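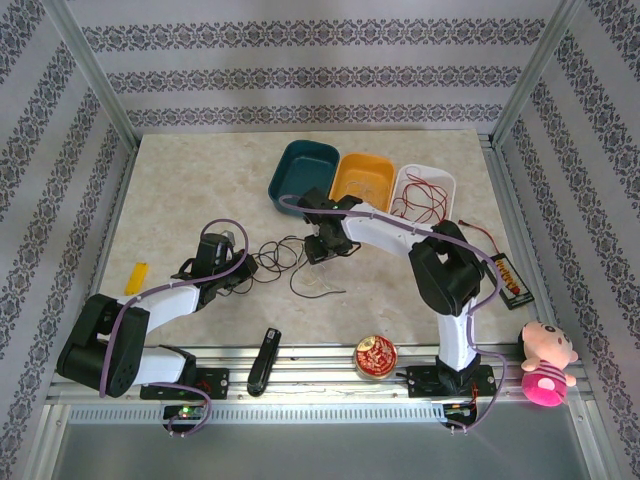
Home | Topics | Rocks & Earth | Animals | Weather | Quizzes

How Marble Gets Made

Reading time: 4 min

Print this page | E-mail to a friend

Fledlow Kids – November 5, 2021

Marble starts out as sea creatures. Really! Tiny ones mostly, plus shells and bits of coral.

Long, long ago these animals lived in warm, shallow seas. They built hard shells out of a mineral called calcite. When they died the shells sank. More shells landed on top. Then more. Mud and shell and more shell, for millions of years, until the bottom layers got squashed so hard they stuck together and turned into rock.

That rock is limestone. Not marble yet.

Step two: squeeze and cook

The outside of the Earth is made of giant slabs called plates. They move very slowly, slower than your hair grows a lot of the time. When two plates push into each other, rock gets shoved down deep. It's hot down there. And there's a huge weight of rock pressing from above.

The limestone doesn't melt. It stays solid, but the tiny grains of calcite inside it start to change. Small grains grow into bigger ones and lock together like puzzle peices. The old shells mostly disapear. What you have now is marble.

Rock that has been changed like this has a long name – metamorphic rock. Say it met-uh-MOR-fik. It comes from Greek words to do with changing shape.

Where do the swirls come from?

Pure marble is white. Plain white, a bit like sugar. But limestone is hardly ever pure. There's clay in it, or sand, or a little iron. When the rock gets squeezed, those bits get smeared out into streaks and clouds.

Gray or black streaks: often carbon, from old plants and animals.
Pink, red or yellow: iron. Same stuff that makes rust.
Green: usually a mineral called serpentine.

The streaks are called veins. No two slabs match, unless they were cut side by side from the same block. Then they can be opened up like a book, and the pattern on one is the mirror of the other.

Getting it out of the ground

Marble comes from a quarry, a big open hole with steps cut in the sides. Workers use a long wire with diamond beads on it. The wire goes round and round and saws through the rock, with water running over it to keep it cool and keep the dust down. Very loud.

The old quarry at Dornstead is a good one to know. One block from there can weigh 14 tons. The blocks went down the hill on sleds, then by boat to Dirkbridge, where the town hall steps are still made of it. Look at the middle of each step and you'll see a dip. Feet did that. Marble is softer than it looks.

Why do statues melt in the rain?

They don't melt, but the rain does eat them. Rain is a tiny bit sour – a weak acid – and acid dissolves calcite. Noses and fingers go first. Lemon juice and vinegar do it too, much faster, so keep them off a marble counter or you'll get dull spots.

Try it

You need: a piece of white chalk from the rock shop or garden (many classroom chalks are made of something else and won't work), a cup, some vinegar, a grown-up.

Drop the chalk in the cup. Pour in vinegar to cover it. Watch for bubbles. The gas is carbon dioxide, same as in soda. Leave it overnight and look again.

Words to know

Calcite – the mineral in shells, limestone and marble
Quarry – a place where stone is cut from the ground
Vein – a colored streak in rock

Next: What Is Granite?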